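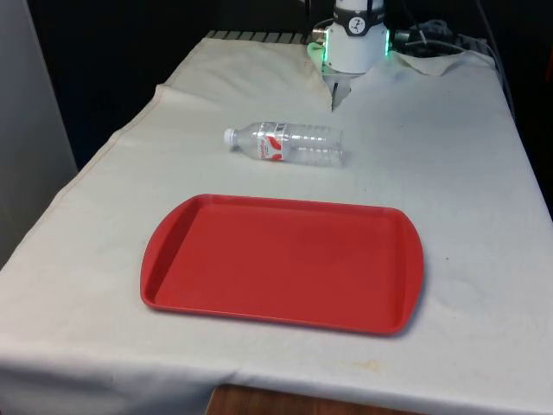
6 min read
May | By the Starnby workshop desk
Search tips, tools, fixes Search Clear

Dropped bottles and dragged cloth: fixing a tabletop pick-and-place fault

The task is a small one. An arm picks up a plastic drink bottle lying on a covered table, carries it to a tray and sets it down. Our cell, built up from Umwood fingers and a Ludine controller, had done this reliably for most of the spring. Then it began to drop bottles on the way over, and twice in one afternoon it pulled the table covering along with the pick. The second pull moved the tray while the arm was still under power, and at that point we stopped the job and logged it as a safety matter.

The log for that batch listed 148 attempts and 17 drops. Most of the drops came in the first part of the lift. A few came late in the carry, when the wrist turned. Both groups had the same cause in the end, but we spent two evenings treating them as separate faults.

Stop the cell properly first

Press the emergency stop and wait for the arm to settle before you reach in. A paused program is still a live program, and on our controller a pause times out and resumes if the option is left on. Turn that option off. Support any held object with one hand before you release the gripper, and keep your fingers out of the linkage. Small pivots pinch harder than they look.

Do not pull the cloth free while the fingers are closed on it. Jog the arm down slightly to take the tension off, open the gripper, then lift straight up.

Check the covering

A loose cover is the first thing to suspect. Fabric is useful under a bottle because it stops rolling, but a fold standing up from the table is at the right height to be caught between two closing fingertips. The gripper then reads a closed position it was not expecting, or it reads a firm grip on what is mostly fabric. Ours reported a good grasp each time.

Smooth the cover from the center outward. Clamp it under the table edge on at least three sides. Look at the back corners as well as the working area, as slack pushed out of the middle ends up there. Repeat the check after any crash, and after anyone has leaned on the table.

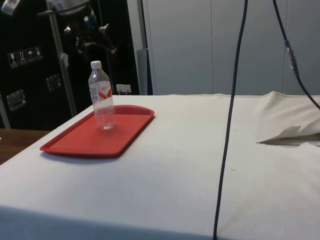

One reader wrote in to say that cloth should be left out entirely. In that reader's shop the covers were swapped for a thin rubber mat glued at the corners, and the snagging stopped the same day. The same message added that the mat made dropped bottles bounce farther, so a low fence had to go up around the table.

We tried a mat and went back to cloth, mainly because the bottles stuck to the rubber when the arm nudged them into line. If your job has no nudging step, the mat is probably the better choice.

Reset the pick height

Once the cover was flat, the snags ended but the drops did not. The pick height was the reason. It had been taught on a bare table, and the cover had been added later without teaching it again. The fingertips were meeting fabric before they reached their programmed depth, flexing a little, and closing at an angle.

To reset the height, jog down over a flat part of the cover until a strip of printer paper just drags under the fingertip. Raise the arm 2 mm from there and save the point. Do this at each corner of the working area. If the corners disagree, shim the table; a single average height will leave one corner scraping and another picking too high.

Inspect the fingers

Printed fingers wear at the pivots long before they crack. Hold the wrist still with the power off and try to rock each fingertip sideways. Any click you can feel is enough to matter. Tighten the pivot screws until the click is gone, then back off until the link swings freely. Use a low-strength thread locker on metal threads only. Some types attack plastic, so test on a scrap print before you use any. 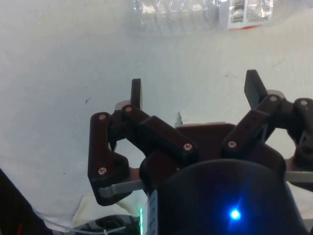
Check the pads at the same time. A fingertip with a polished patch in the middle has been sliding, and the patch shows you where. Scuff it with fine sandpaper, wipe off the dust and see whether the patch returns in the same place. On our set it did, low on one finger only, and this is what finally pointed us back to the angled closing described above.

Follow the wiring from the wrist to the first fixed clip while you are there. Move each joint slowly through its range with no object in the grip. A cable that goes tight at the end of a wrist turn can tug the tool enough to loosen a weak hold, and it will fail sooner or later as well. Leave a loop with slack at the tightest position, and tie it where it cannot swing below the fingertips.

Set the grip force by test

Thin bottles give way under the pads. The wall caves in, the contact area changes shape and the force falls off just when the arm starts to accelerate. Raising the force makes the cave-in worse past a certain point. We work through the following steps for each new type of bottle.

1. Start at the lowest force that lifts the bottle clear of the table. Hold for ten seconds without moving.

2. Add force in small steps until the bottle no longer turns in the grip when tapped. Write down that value and the next one up.

3. Run the carry at half speed with the wrist turn included. A bottle gripped close to one end will try to swing, more so with liquid in it, so test with the fullest bottle the job will see. 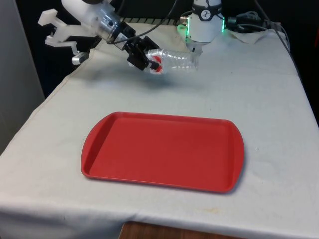 4. Move the grip point toward the balance point if the swing persists. Change the approach before you change the force again.

5. Return to full speed only after a clean run at half speed. We ask for up to 500 cycles on a job that will be left alone, and far fewer on one with a person at the stop button.

Add a check after the lift

A grasp signal taken at closing proves little. Add a second reading once the arm has risen clear, compare finger position with the first, and stop the program if the gap has changed. The Shevchuk routine we use does this in four lines and then waits for a manual reset. Do not let it retry by itself. An automatic retry is how our cell came to pull the cover a second time.

Log the stopped position along with the two readings. Without it, a slip during the lift and a slip during the wrist turn look the same on paper the next morning.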